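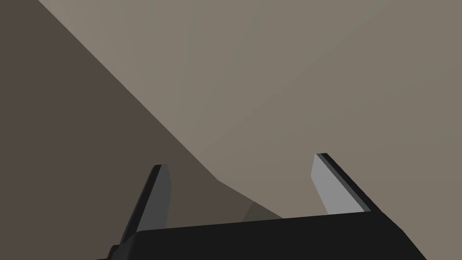 BAMHAM CEMETERY DISTRICT
BOARD OF TRUSTEES
Minutes of the April Regular Meeting

Place: District Office, Plillwood Cemetery

Trustees present: Hanna Harasym (Chair), Jianguo Mao (Vice Chair), Duyên Khương
Trustees absent: None
Staff present: Arsen Stetsiuk, District Superintendent; Vasylyna Onyshchenko, District Clerk

Call to Order

The Chair called the meeting to order at 6:30 p.m. and noted that a quorum was present. The Clerk confirmed that notice of the meeting had been posted at the office door and at both cemetery gates.

Approval of Agenda

Trustee Khương asked that the discussion of winter burial fees be moved ahead of the Superintendent's report, as residents were in attendance for that item. There was no objection. Motion by Mao, second by Khương, to approve the agenda as amended. Motion carried.

Approval of Minutes

The Clerk distributed the minutes of the March regular meeting. Trustee Mao requested a correction to the item on the east fence, where the minutes stated that the Board had "approved" the repair. The Board had directed the Superintendent to obtain a price and had taken no vote. The Clerk will make the change. Motion by Mao, second by Khương, to approve the March minutes as corrected. Motion carried.

Public Comment

A resident of Plolley Road spoke about water running off the upper section of Plillwood Cemetery onto the shoulder of the road during heavy rain. The resident stated that gravel from the lane had washed into the culvert twice since fall. The Chair thanked the resident and referred the matter to the Superintendent, whose report would address the upper lane.

A second resident asked whether families may still plant perennials at the base of a marker. The Superintendent replied that planting is allowed within the width of the marker and no farther than 11 inches from its face, and that anything beyond that line is subject to mowing. The resident asked that the rule be printed on the sign at the gate. The Board took the request under Rules and Regulations below.

Winter Burial Fees

The Clerk summarized the written comments received on the proposed winter fee. Most came from families with existing plots who objected to paying more than the rate in effect when the plot was purchased. The Clerk noted that the deed conveys the right of burial only, and that opening and closing charges have always been set separately by resolution.

The Superintendent described the additional work involved when the ground is frozen, including thawing, the plowing of the lanes and a longer day for the excavation contractor, Fedoruk. The contractor bills the District a higher rate in those months, and the difference is currently absorbed by the general fund.

Trustee Khương stated that she could not support a fee that falls on families only by reason of the month in which a death occurs. She suggested a single fee throughout the year, set high enough to cover the winter work. Trustee Mao observed that this would raise the cost for the larger number of families who hold services in warm weather, and asked whether receiving vault storage could be offered at no charge to those who prefer to wait until spring. The Superintendent said that the vault is sound but that the door hardware would need attention before it could be used on a regular basis.

A resident asked whether cremation burials would be affected. The Superintendent said that they are dug by hand by District staff and that no change is proposed.

After discussion, the Chair directed the Clerk to prepare a comparison of the seasonal fee and the single annual fee for the next regular meeting. No action was taken. The present schedule remains in effect.

Superintendent's Report

Upper lane, Plillwood. The crown of the lane has worn down along the oak row, and water now follows the wheel track to the road. The Superintendent recommends regrading the lane, adding stone and reopening the ditch on the uphill side. The ditch was filled with leaves and brush at the time of his inspection. Staff will clear it before the regrading is scheduled.

Markers. Frost has moved several older markers in the original section of Plolley Cemetery. Those judged unsafe have been laid flat on the turf, inscription upward, and flagged. The Clerk has written to the families for whom the District holds an address. Trustee Mao asked how long a marker may remain flat if no family responds. The Superintendent said that the rules are silent on this point and that past practice has been to reset such markers at District expense as time allows.

Trees. A large limb came down from the maple beside the Plolley tool shed and damaged the gutter. No markers were struck. The tree is hollow at the main fork and should be removed before full leaf. The Superintendent will obtain prices for removal with the stump ground below grade.

Water. The spigots will be turned on once the risk of a hard freeze has passed. The spigot nearest the chapel leaked at the base last season and has been replaced. Visitors are reminded by a posted note to bring their own watering cans, as those left by the District are not being returned to the rack.

Spring cleanup. Winter wreaths and grave blankets remaining after the posted deadline have been removed. The Superintendent reported fewer complaints than last year and credited the earlier posting of signs. Items that appeared to have personal value were set aside in the office and may be claimed through the end of the season.

Motion by Khương, second by Mao, to accept the Superintendent's report. Motion carried.

Clerk's Report

The Clerk reported that the transfer of the burial cards to the new index is complete through the letter M. In the course of this work, she has found 2 plots in the original section of Plolley Cemetery that appear on the map under one family name and in the deed book under another. She has asked the county recorder for copies of the deeds. Neither plot will be sold or opened until the ownership is settled.

The Clerk also reported on correspondence from the Plillwood Historical Society, which wishes to lead an evening walk among the older graves in early summer. The society would provide its own guides and requests that the gates stay open past the usual hour. Trustee Khương asked that the group keep to the lanes in the original section, where the ground is uneven. Motion by Khương, second by Mao, to grant the request on the condition that walkers remain on the lanes and that the society supply proof of insurance. Motion carried.

Financial Report

The Clerk presented the statement of receipts and the list of bills. Receipts from plot sales were lower than in the same period last year, and interest on the perpetual care fund was slightly higher. Trustee Mao asked about the charge for hydraulic service on the backhoe. The Superintendent explained that a hose had failed and that the remaining hoses of the same age had been replaced during the visit.

Motion by Mao, second by Khương, to accept the financial report and pay the bills as listed. Motion carried.

Unfinished Business

East fence. The Superintendent presented a written price of $2,000 from Fedoruk to reset the leaning posts and replace the damaged rails along the east line of Plillwood Cemetery. The price includes hauling away the old material. It does not include painting, which staff will do in the summer. The Chair asked whether the neighboring owner had been informed. The Superintendent said that he had spoken with the owner, who has agreed to move a woodpile away from the line before work begins. Motion by Khương, second by Mao, to accept the price and authorize the Superintendent to sign the agreement. Motion carried.

Chapel roof. The Superintendent has found no further sign of water at the chimney since the flashing was sealed. He will inspect the attic again after the next heavy rain. The item remains open.

New Business

Rules and Regulations, Section 2. The Board reviewed the language on plantings in response to the comment received earlier in the meeting. The Chair noted that the present text refers to a "reasonable distance" in one sentence and gives a measurement in another. The trustees agreed that the measurement should govern. The Clerk will strike the first sentence and return the revised section for a vote. The Superintendent will obtain a price for adding the planting rule to the gate signs at both cemeteries.

Solar lights. Trustee Mao reported that he has received questions about solar lights on graves. The rules do not mention them. The Superintendent stated that staff move them when mowing and put them back, and that broken ones are a hazard to the mower blades. The Chair asked that the subject be placed on the next agenda along with the planting rule.

Summer hours. Motion by Mao, second by Khương, to set the closing of the gates at 8:00 p.m. from May through September. Motion carried.

Adjournment

There being no further business, motion by Khương, second by Mao, to adjourn. Motion carried. The Chair adjourned the meeting at 8:15 p.m.

Respectfully submitted,
Vasylyna Onyshchenko
District Clerk

These minutes are in draft form until approved by the Board. Copies of the reports and bills referred to above may be inspected at the District Office during regular hours.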